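Prernden Robotics Club
Minutes of the general meeting, 2 April 2019

Present: Glenys Maddocks (chair), Aminu Ogundipe, Geert Verbruggen, Tobiloba Mohammed, Abimbola Obi (minutes), and most of the Tuesday-free half of the build team.

1. Last minutes
Approved with one fix: the spare motor belongs to the Ajayi team, so please stop putting it in the Ukis drawer.

2. Money
We have $332 in the account after the bake sale, up from $70 at the start of the term. Huge thanks to everyone who baked! Geert asked for $308 of it to go toward parts and entry for the June competition. Agreed with no votes against.

3. Cista kitchen project
Aminu and Tobiloba gave the update, and it was the longest part of the evening because people kept asking for more. The task is clearing kitchen items off a table, and the team is now working with the plush banana as well as the dishes. Tobiloba likes it as a test object -- it is soft, it has no flat side, and the peel strips go every which way, so the fingers can meet it differently on every try.
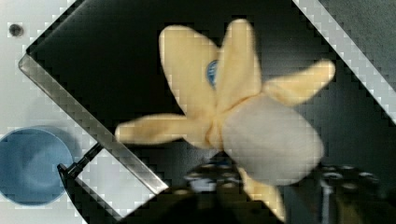
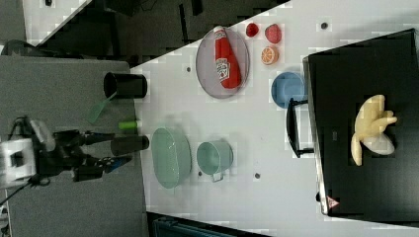 Glenys asked whether the grip force should be the same for everything. Aminu said no, and he would like a separate setting for soft items, with the slower closing speed Abimbola wrote last month. There was a good long argument about whether to pick the approach angle by hand or let the program choose. We will try both and compare notes.

The team's goal is 400 logged tries before the competition. Tobiloba has made a sign-up sheet so that newer members get time on the arm too, which got a cheer.

Action: Aminu to add the soft-item setting.
Action: Tobiloba to post the sign-up sheet.

4. June competition
Geert has read the rules all the way through (thank you, Geert). Teams get one practice run and may not change code after it. We want two people at the table and one at the laptop. Names to Glenys by the next meeting, please -- first-timers very welcome!

5. Other business
The label maker is still missing. Abimbola offered to run a short evening on reading error logs, and plenty of hands went up. Glenys will find a room.

Next meeting: same room, same time, in two weeks. Geert is bringing snacks.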